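Bring Back the Plain Lid

I keep a can opener in the drawer by the stove. It's a Donati, a cheap one, and it has opened every plain can I have bought since I moved into this apartment. It gets less work each year. Of the cans on my shelf last February, 40 had a pull tab and 6 did not. I think that is a loss, and I think stores should carry more of the old kind.

The argument for the tab is that it needs no tool. That is true, and it matters at a campsite. Most soup is eaten at home, though, by people who own a drawer.
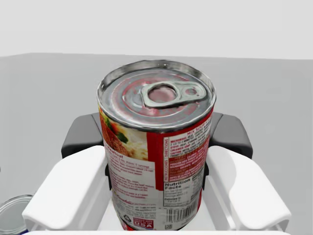
My mother has arthritis in both hands. She can work a crank opener with a fat handle, slowly. She can't get a fingernail under a ring that lies flat on the lid, like the one on this soup can, and if she could she wouldn't have the grip to pull it back. She bought a Skuvden lifter, a plastic hook made for this one job. So the can that needs no tool now needs one, and it's a tool she has to order by mail.

Then there are the cuts. The panel comes away with a thin edge and often lets go all at once, with soup on the counter and a thumb in the way. A good side-cutting opener leaves a smooth edge, and the lid sets back on top if you only want half.

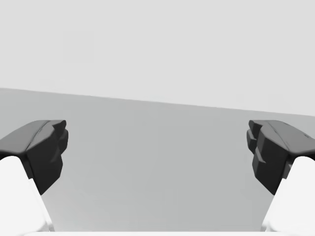

Price is harder to judge. Our Duletti market sells its own tomatoes both ways, and the tab version costs 6 cents more. That isn't much on one can. For a school kitchen or a food pantry it adds up. Our pantry gave out 585 cans in one month, and the people who pack the bags tell me that older clients ask for the plain ones and there are never enough.

I wrote to Stimodetti, who can most of the beans sold around here, and asked them to keep one plain-lid line. They wrote back that customers prefer convenience. I don't doubt that many do. I would like them to print the lid type on the shipping case, so stores can at least order what their shoppers ask for, and I have written again to say so.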